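Home Reviews Old Paper

The Wedberg letter box, after a winter of other people's mail

Posted 2019-04-15

I've been promising a word on the Wedberg storage kit ever since the Komelmont letters came in, and I kept putting it off because I kept stopping to read the letters. (You would too. There is a running quarrel over a borrowed umbrella that goes on for most of a year and never gets settled.) Anyway, the last bundle is unfolded and put to bed, so I have no excuse left.

The kit is a lidded gray box, a stack of folders, a set of clear sleeves, a soft brush and a pencil. It cost me $91 from Gosselin, and shipping was included, which I was glad of, as the box comes already put together and takes up a good deal of room on the porch. 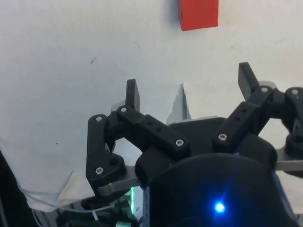 The folders are what I'd buy it for. They have a crease scored at the bottom so you can square them off as they fill, and the tabs are wide enough to write a name and a year on without turning into the sort of tiny handwriting we all complain about in our great-aunts. I fit 139 letters in the one box, most of them a single sheet folded twice, and it still closes without leaning on it.

I'm less fond of the sleeves. They're clear and they feel sturdy, but they run narrow, and anybody writing on big sheets of business paper in the 1880s (the Komelmont father did, whenever he could get it from the office for nothing) is going to be too wide for them. I ended up putting seven of his in plain folders with a sheet of tissue between each, and they seem perfectly content there.

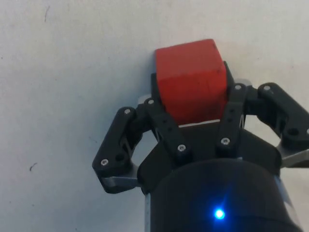
Now, the brush. I was ready to laugh at the brush! It looks like something that came free with face powder. But it's lovely and soft, and it lifted the coal dust out of the folds of those letters better than the one I've been using for years, and I've since caught myself walking across the house to fetch it for jobs that have nothing to do with letters at all.

People will want to know how it stacks up against the Zukik box, which is cheaper and which plenty of you already own. I've had three Zukiks going since last July. They're good boxes, but the lids have loosened, and the folders are thin enough that they slump if the box is only half full.
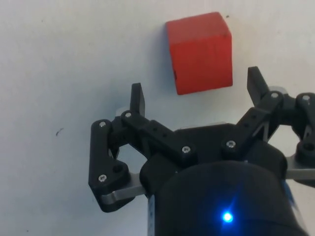
A reader wrote in to say that crumpled tissue at the back of a half-empty Zukik keeps everything standing up, and that she has never had to replace a folder. I tried it on one of mine and it does help, so thank you, and anyone on a budget should go that way first.

I'd still choose the Wedberg for a set of letters you care about and mean to take out again. My one real wish is that they would sell the folders separately, as I could use another stack tomorrow. Gosselin tells me they've asked. 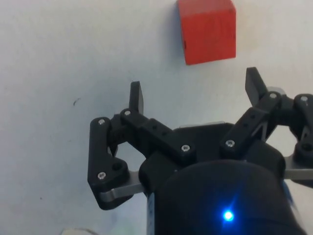

Red wooden cube, white surface, black gripper.

Next month I'll be back with the umbrella quarrel, transcribed in full, spelling and all.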